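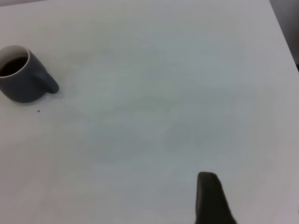 The Gralirdale top in light gray, with a dark slate mug for color comparison.

Erkeck Gralirdale table, light gray, item 3747
Review by Zhuoran Cui

I bought the Gralirdale in January for 300 dollars and have used it every day, 113 days at the time of writing. It replaced an older Peredix desk that had a glossy top and a drawer I never opened. I wanted a plain flat table for a laptop, paper and coffee, and I paid for this one myself.

The surface is smooth and matte with no grain or pattern. In the shop photos it looked white. In the room it is a pale gray that goes a little bluish or a little warm depending on where the light falls. If you are trying to match white furniture, ask for a sample first. Next to a dark mug it looks lighter than it does on its own.

Glare was my main complaint with the old desk and it is much better now. I can read a printed page under the ceiling lights without moving it around. Pencil marks wipe off with a damp cloth. Ballpoint takes dish soap and a second pass. I let a coffee ring dry overnight once and it came off in the morning, but I would not make a habit of it. Grease from hands shows up as dull patches by the end of the week, mostly where my wrists rest.

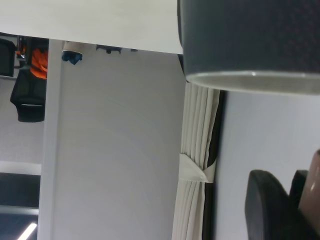

Reading time: 4 minutes

Assembly took me most of an evening. The legs come with four bolts each, and the sheet in the box shows the brackets from the wrong side, so I put one leg on and took it off again. Erkeck has a corrected sheet on its site under the item number. Get a second person for turning the table over. Sarmīte Kalniņš from the next office helped me with mine and has since ordered the same table in the smaller size.

It stands steady for typing. If you lean on a corner to get up, it gives slightly. I tightened the bolts after two weeks and that reduced it, though it is still there. The feet adjust by hand and needed a turn and a half on our floor.

My office chair rolls under without the arms hitting, but only on its lowest arm setting. Measure yours. There is no cable tray and no hole for cables, and the power strip sits on the floor behind me. A clamp lamp fits the edge fine. A heavy monitor arm I have not tried.

The Rimkutė table I looked at before this one had a nicer edge and a cable tray, and cost a good deal more. I would have taken it if the top had come in matte.

Delivery was on time. One carton corner was crushed, with no damage inside. The spare bolts are in a bag taped under the top, which I found a month later.

Good: matte surface, easy to clean, simple shape
Bad: assembly sheet, slight give at the corners, no place for cables

Rating: 4 out of 5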